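How I Clean a Greasy Glass Cooktop

Jade Pickering
10/4/25
2 min read

I ruined my first glass cooktop with steel wool (yes, really), so these days I stick to baking soda and a bit of patience!

1. Let everything cool, then wipe up the crumbs with a damp cloth.

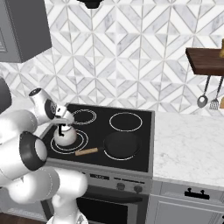 2. Sprinkle baking soda over the burnt spots and lay a hot, wet towel on top for 20 minutes. Clear the surface first — a kettle parked on one burner ring and a frying pan on another is how I always miss the worst spots. Then rub in small circles with a soft sponge.

3. Rinse twice, buff dry, and do the wall behind while you're at it. Grease loves grout lines, and a pale tile pattern with diamonds and chevrons has plenty of them. Warm water and dish soap will do.

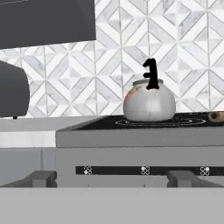

4. For the stubborn rings, spray on white vinegar, wait five minutes and wipe. I do mine every June whether it needs it or not.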